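Keeping a Shared Desk Clear: Paper, Boxes and Cables

Storage Notes, January
Compiled by Annag Hepburn

A desk used by more than one person collects objects faster than it loses them. The methods below were tested on a desk 145 cm wide, pushed against a wall, and they assume no drilling and no new furniture. Allow an hour for the first sort and a few minutes at the end of each day after that.

1. Clear to the surface

Take everything off, including whatever is taped to the wall behind. Wipe the top with a damp microfibre cloth and a drop of dish soap, then dry it. Dark finishes show streaks, so work in one direction and change the cloth when it greys. Do not use spray polish on a desk that holds paper; the residue transfers to the bottom sheet of every pile.

2. Vertical for live paper, flat for everything else

A stepped sorter holds paper that needs action. A flat tray holds paper that needs keeping for a short time. Mixing the two is the usual cause of lost forms. Put the sorter at the back, lowest step forward, so that the top edge of each folder can be read from the chair.

A flat tray should be emptied when the stack reaches the rim. Most letter trays will take more than that, but sheets begin to slide once they clear the sides. Coloured flyers go on top or in the recycling. A bright sheet halfway down a white stack makes people pull at it, and the pile shears.

3. One open box for loose items

A small drawer-shaped box with a knob on the front is useful outside its cabinet. It can be drawn forward by the knob, filled from above and pushed back. Keep it to the left or right of the working area, never in the centre. Soft toys, key rings and other things with no fixed place go in whole, tags tucked under. If the box will not take an item without forcing, that item belongs on a shelf.

Murdo Dow lines his with a cut square of Leckie shelf felt, which stops coins and clips rattling. Plain felt from a craft shop does the same job.

4. Stapler and tissues

Stand the tissue box near the wall and keep the stapler in front of it, within reach of the dominant hand. Refill the stapler before it runs out. A box of 1000 staples lasts a household a long time -- buy one and store it in the sorter's rearmost slot, not loose on the desk.
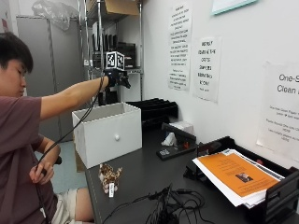
5. Cables

Unplug, untangle and lay each cable out straight before deciding where it goes. Coil the slack in loops roughly 32 cm long and secure with hook-and-loop tape. Zip ties are cheaper but have to be cut every time a device moves. Route cables along the back edge where possible. Any that must cross the front should be in use; put the rest away.

6. Wall notices

Limit these to 4. Use removable putty at the top corners only, and take down anything out of date when the tray is emptied.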